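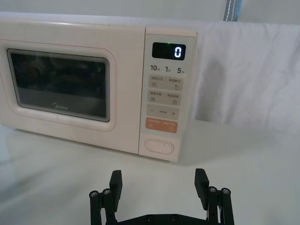
Will the Brernemgate appliance rebate cut anyone's power bill? By $44 a year, if you believe the council's own modelling, and less if the old fridge ends up humming away in the garage.

The scheme, which opens in March, offers households up to $595 towards replacing older kitchen appliances. Council has set aside money for 1,478 claims. Renters can apply only with a landlord's signature, so good luck there.

Energy program manager Seraina Plattner called it "a practical start" and said the savings would build over 10 years. She did not say how council would check that old units were being scrapped.

Costel Atanasov, who runs a repair shop in Clilberg, is unconvinced. "Half of what gets chucked out needs a new door seal," he said. Repairs are not covered by the rebate. Council says it will look at that next year.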